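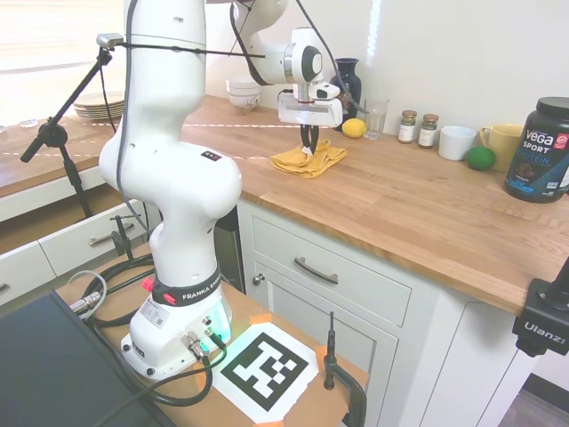 Der Arm auf seinem Podest an der Arbeitsplatte, Finger am gelben Handtuch.

Zirnimness ist mein Handtuchfalter für die Küche, ein Heimprojekt aus der Werkstatt Lerkberg, und ja, ich schreibe den Artikel über mein eigenes Ding selbst! Der Franka-Arm steht auf einem kleinen Holzpodest, den Greifer steuert Slanina, mein Skript mit knapp 2000 Zeilen (das meiste davon Kommentare).

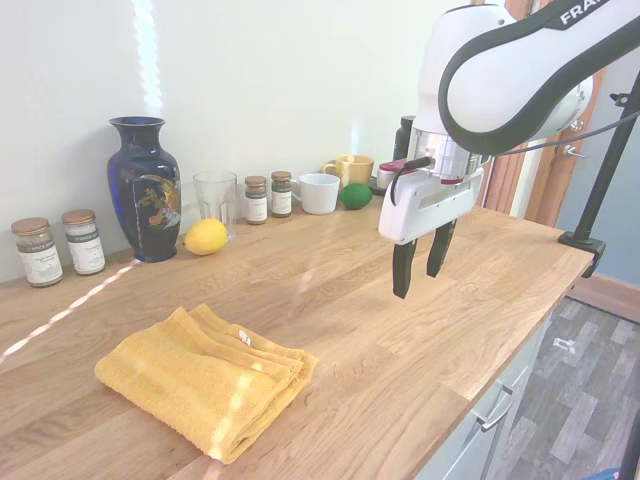
Angefangen habe ich im November mit Geschirrtüchern, aber Frottee knickt viel gutmütiger. Gefaltet wird in 2 Durchgängen, danach fährt der Arm zurück in die Ruhelage. Version 8 läuft bei mir bis heute, die Nachfolgerin Uncombe zickt noch beim Greifen der Ecken.
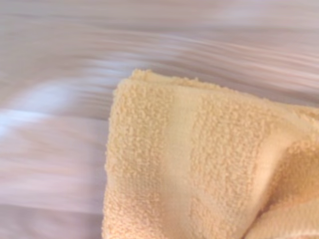 Frottee mit glatter Webborte, Nahaufnahme.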